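Burida Shared Workshop
Project Galleries

The Fullero Arm: A Member Build in Progress

Introduction

The Fullero arm is a long-term member project of the Burida Shared Workshop. It began as a kitchen-table build by two members and moved to the workshop in February, when the base outgrew the space available at home. The arm is intended for light sorting and handling tasks: picking up small parts, moving them to a container and releasing them without damage.

This page follows the gripper end of the machine, which has taken up most of the work since the move. The base, the power supply and the control box are covered in a separate gallery. Notes are supplied by the project group and edited by the workshop office for length.

Members who wish to use the design are welcome to do so. The drawings and parts list are kept in the project binder at the front desk, and a copy may be made on request.

Gallery

1. The gripper over the work area

The present gripper is the third version. The body is wrapped in blue tape, laid on in overlapping strips, and the finger is made from flat black plates held with round screws. Plates were chosen over a one-piece printed finger so that a bent or worn section could be replaced separately. The first printed fingers lasted well in light use but tended to split at the screw holes.

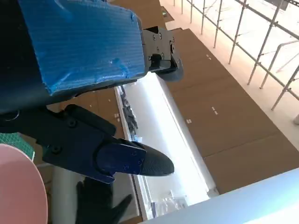
The dark navy cover at the end of the finger carries a black rubberized pad with a fine textured surface, tapering to a rounded point. The long white unit is the target area for handling trials, and the flat cardboard on either side of it protects the floor from dropped parts.

Notes on the Build

Fingertip pads

Four pad materials were tried before the present one was adopted. Plain foam held parts firmly but tore at the edges. Smooth rubber gave a good grip on flat plastic and a poor one on anything curved. The textured pad handles both, although it collects dust and must be wiped with a damp cloth at the end of each session.

The project group keeps a written record of every trial. The pad trials alone covered 300 picks for each material, using the same set of parts in the same order. Results are entered in the binder by hand and copied to the workshop computer once a month.

Taped covering

The tape is a working cover and will stay in place until the body shape is settled. It comes away easily when the screws underneath need attention, and it can be renewed in a few minutes. A fitted shell has been drawn by the project group and will be made when no further changes to the body are expected.

Builders copying this method should keep tape clear of moving joints. On the second version of the gripper, a loose end worked its way into the hinge and stopped the finger halfway through its travel. The motor was not harmed - the current limit had been set low for testing - but the hinge had to be taken apart and cleaned.

Wrist camera

A small camera is mounted at the wrist and moves with the gripper. Its steep downward view is useful for lining up the fingertip, and less useful for judging height. The group is testing a short routine in which the arm pauses above a part, lowers by a fixed step and checks its position again before closing. The routine is slow. It has nevertheless reduced the number of missed picks, and it will be kept until a better method is found.

Test log

The control software records each movement with the time and the motor readings. The log held 1863 entries when the present finger was fitted and has since passed 2070. Entries from before the change have been kept, as they allow the two fingers to be compared on the same tasks.

Parts and Suppliers

The motors and their brackets were ordered from Ivanyshyn, and replacement screws are bought locally. The wrist bearing is a Breltetti unit taken from an earlier member project. It is somewhat larger than the arm requires, and the mounting plate was redrilled to suit. Cardboard and packing materials are saved from deliveries to the workshop.

Visiting the Project

The arm may be viewed during open hours. Visitors are asked to remain behind the marked line while the motors are powered and to leave parts where they are found, as their positions may form part of a trial. Photography is permitted without flash.

The group meets at 6:30 in the evening in the main hall. New participants need no previous experience with robotics but must complete the general safety session before handling powered equipment. Places in the session can be reserved at the front desk.

Further pictures will be added to this gallery when the fitted shell is ready.

Return to Project Galleries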